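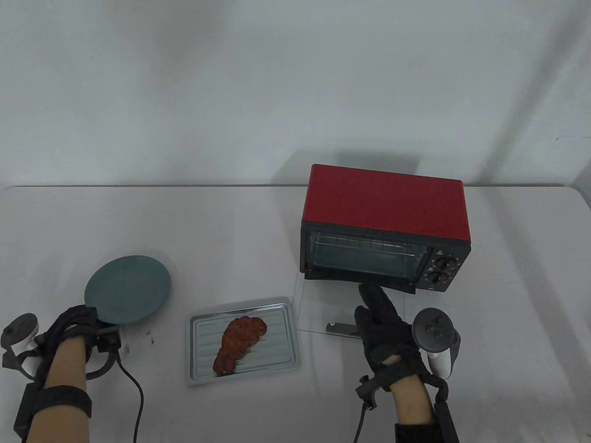

Small Oven Station – Tray and Plate Gallery

Last updated 2021-07-29

The Avgate page covers one countertop job: moving a single portion between a metal baking tray and a plate beside a small toaster oven. It belongs to the Palomino set of kitchen layouts, which deals with short tasks on a plain white table. The food is a play piece from the Fosik box, item 484, molded and colored to pass for browned meat. Play food keeps its shape, leaves no grease on the tray and can be used again the same day.

The layout has few parts. The oven is a red two-knob model with a wire rack and a door that folds down at the front. The tray is silver metal with a ridged bottom. The plate is teal with a matte finish and a raised rim. Black gloves are worn on both hands.

Notes on placement

Leave clear table in front of the oven door. The tray goes near the middle and the plate to the left, close enough that the portion travels only a short way. A small angle on the tray does no harm. Check that the tray is flat on the table before anything is put on it, as a rocking tray will shift the portion toward one end.

Plate in the hand

Grip the plate at the far rim, fingers on one side and thumb on the other. The glove covers a good part of the rim, so the portion should sit well toward the middle.
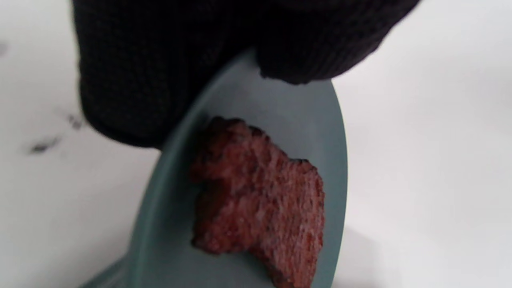

A matte surface holds a rough-textured piece better than a glazed one. The Mallis plates used in the first version of this layout had a high gloss, and a portion would slide at a fairly low angle. They were dropped from the parts list in September and have not been put back. The present plate takes more tilt, but a level carry is still the standard method.

Tray and plate apart

With both pieces down on the white surface, the ridges of the tray should be easy to make out. They run in straight lines and lift the underside of the portion slightly, which helps when getting a finger or a turner beneath it. Place the portion in from the rolled rim where possible. Near a corner it can still be picked up, though the rim gets in the way of a flat approach.

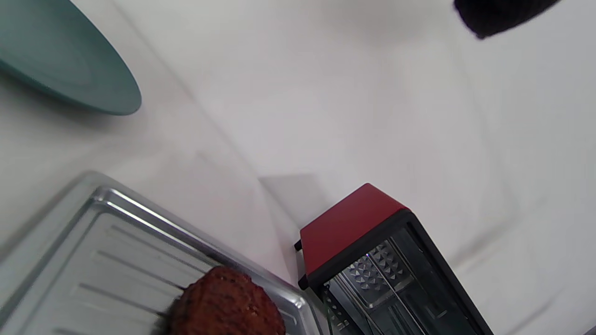
Plate over the tray

Hold the plate above the tray with the low side toward the landing point. Keep the drop short. On a steep plate the lower rim is the last thing the portion passes, and a hard tilt there tends to flip it.
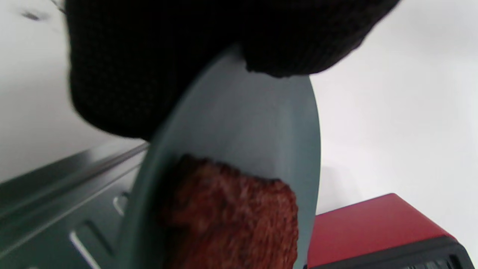
Reddish-brown portion on the lower part of the tilted plate, metal tray at lower left.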